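Chapter 5
How a School Community Works
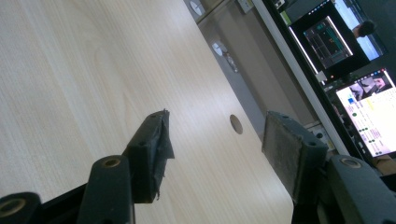

Fig. 5.1 A pale wooden desk with a small round hole in its top.

A school is so much more than its timetable! Take Wenside, a town school with 305 pupils and 34 staff. Parents, governors, cooks and former pupils all have a part in its life – and they don't always agree, as we'll soon see.

In this chapter you will meet the people who make decisions at Wenside, find out how news good and bad reaches every family, and plan a school gathering of your own. Have your notebook ready, as the first activity starts on the next page.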